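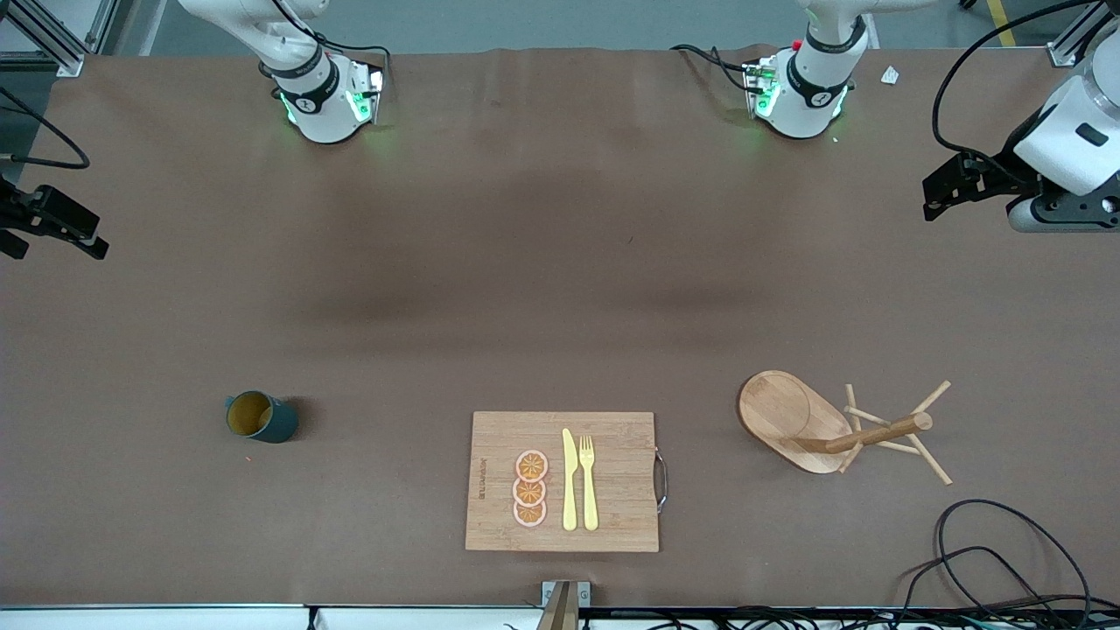
Figure 3. Bimanual cell with the tabletop set used in the comparison, seen from the fixed camera. The mug, the cutting board with orange slices, knife and fork, and the mug stand with its tray are on the near half of the table.

Home Issues Authors Archive Search

Last updated: 2021-09-03

4. Gripper and controller comparison

4.1 Setup

The comparison was run on the two-arm cell shown in Figure 3. Both arms are mounted along the far edge of the table and work toward the near edge. In this section, left and right refer to the arms' own sides, so the right arm is the one whose base is on the left of the figure. The arms and the table stayed in the same positions for the whole test period in June.

Two finger designs were tested. The Zerau fingers are stiff, with a flat inner face. The Rirnum fingers have the same length and the same mounting pattern but bend slightly under side load. Each design was run with two controllers. The first was the position controller already in use in the cell, which closes to a commanded width. The second was Clendura, which closes until a force threshold is reached and then holds. This gives four conditions. Both arms always carried the same finger design within a condition.

The smooth brown covering on the table was kept for all conditions. It wrinkles slightly near the far edge, away from the area where objects are placed. We did not try to flatten it between runs, and the table height used by both controllers was taken from a single calibration at the start of each session.

4.2 Objects and tasks

The objects were picked to cover shapes that had given trouble in earlier work with the Grimshaw set. The mug is grasped by the rim or by the handle. The plastic knife and fork are thin and lie flat, so the fingertips have to come within a short distance of the surface below them. The orange slices are low and round and may overlap, as the top two do in Figure 3. The mug stand is the largest item. When it is on its side, its pegs point in several directions and there is no single good approach.

There were three tasks. In the utensil task, one arm picks up the knife and the other picks up the fork, and both are placed beside the cutting board. In the slice task, one slice is lifted clear of the others and set down at the far end of the board from the metal handle. In the stand task, the stand starts on its side and has to be set upright on its oval tray, after which the mug is hung on a peg. The stand task may be done with either arm or with both.

An operator, one of the authors or Loredana Monti, reset the objects by hand before every trial. Starting poses were varied within a marked area on a printed layout sheet, which was removed before the run began. A trial was stopped and scored as a failure if an object left the table, if a finger pressed on the table hard enough to trigger the force limit, or if the time limit was reached.

4.3 Results

In total, 163 trials were completed over the four conditions. A further 11 were thrown out for faults unrelated to the grippers, mostly lost camera messages, and were not repeated.

The utensil task showed the largest difference between finger designs. With the position controller, the Zerau fingers often stopped slightly too high and closed over the top of the knife. Lowering the commanded height fixed this in some poses and triggered the force limit in others. The Rirnum fingers tolerated the lower height better because the tips gave way on contact. Under Clendura the gap between the two designs was smaller, though it did not close. The fork was easier than the knife in every condition.

On the slice task the order was reversed. The Rirnum tips spread when they met the edge of a slice and tended to push it along the board. The stiff fingers held their spacing and lifted more cleanly. The choice of controller had little effect here. When slices overlapped, the usual error in all conditions was to move the neighboring slice along with the target.

The stand task had the lowest success rate. Of the failures, 17 happened during regrasping, when one gripper had released the central dowel before the other had a firm hold. Most of these were under the position controller. A grasp on a peg instead of the dowel let the stand rotate in the fingers, and neither design prevented this. Hanging the mug was rarely the step that failed once the stand was upright.

4.4 Notes on the comparison

The force threshold in Clendura was set once, using the mug, and was left alone after that. A threshold tuned for each object would probably help on the slices. We also did not test mixed pairs, with one design on each arm. Vittoria Valentini has suggested that a stiff pair on the right arm and a compliant pair on the left would suit the stand task, where the two arms do different jobs.

Wrist cables limited some approaches. Poses that asked for a large wrist rotation near the side of the table were removed from the plan before the trials, and the results do not cover them.

Related items
Fingertip wear in repeated tabletop grasping
Force thresholds for thin plastic objects
Regrasping long objects with two arms
The Grimshaw object set: notes for users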